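Backup job keeps copying files that haven't changed

Asked by Ha-neul Ji on January 4, 2020
Tags: backup, sync, scheduled tasks, external drive

Hi all, hoping somebody has run into this. I've been using Skumeo (the free edition) to back up my documents and photos folders to an external drive every night. It worked great until sometime in November. Then I swapped the old external drive for a bigger one, copied my backup folder over, pointed the job at the new drive letter, and now it recopies a pile of files every single night. Last night the log said 2,168 files updated. I promise you I did not touch 2,168 files yesterday, I was at my sister's place!

What I've tried so far: I deleted the job and made a new one from scratch, same thing. I ran it by hand twice in a row, and the second run copied almost everything the first one did. The files open fine and look identical on both sides. The run takes 49 minutes now and it used to be done before I'd brushed my teeth.
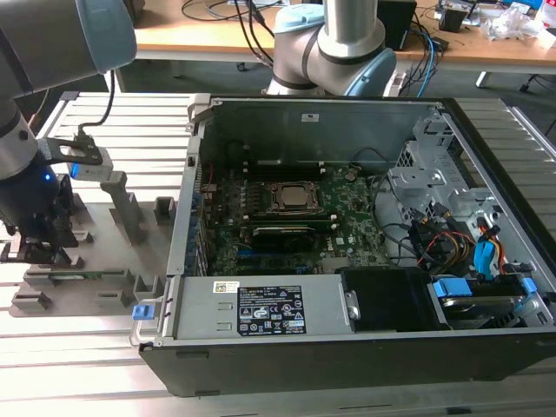
Side panel off, motherboard and CPU.

The source folders are on the internal drive, NTFS. The job is set to "Compare by date and size" and the mode is Mirror. No encryption, no compression. I don't really want to switch programs because I finally have the schedule the way I like it (runs at 2 a.m., then sleeps the PC), but I will if I have to. Is there some setting I'm missing?

3 answers

Salvador Marinho
Accepted answer

I'd bet money your new drive is formatted exFAT or FAT32 and the old one was NTFS. Lots of big externals come that way out of the box. The different file systems don't store modified times with the same precision, so your program looks at the original, looks at the copy, sees them off by a hair and decides the file changed. Then it copies it, the time gets rounded again, and you're back where you started the next night. I went through the exact same thing with my music collection and it drove me nuts.

Right-click the drive, choose Properties, and look at the "File system" line. If it says FAT32 or exFAT you've got two ways to go:

Open the job, go to Advanced, then Comparison, and set the time tolerance to 2 seconds. In my version the box is blank by default, which means zero. Save the job and run it by hand twice. The second run should be close to empty.

Or back up whatever is on the external somewhere else, reformat it as NTFS and let the job do one full copy. That's what I ended up doing, but it wipes the drive, so please please make sure you've got another copy first.

While you're in there, also tick "Ignore one-hour differences." The clocks going back in November can cause the same kind of mess on FAT32 drives, and that may be why the timing looked the way it did.

Comment from Ha-neul Ji: It's exFAT! Set the tolerance to 2, ran it twice, and the second run copied 3 files. Those were all browser stuff that really had changed. Thank you so much, I would never have found that box. Going to leave the formatting alone for now.

Comment from Salvador Marinho: Glad it worked. Check the log again after tonight's scheduled run, just in case the schedule is still using the old copy of the job.

Carrasco

just use Ullska, never had this problem

Terer

If you'd like to be extra sure, you can compare by checksum. It reads every file on both sides so it's slow as anything, and I wouldn't do it nightly. I have a second job set up for that and run it by hand every so often. Also check whether your photo program is writing tags into the files when it scans the folder, mine did that for ages and every picture got a new date.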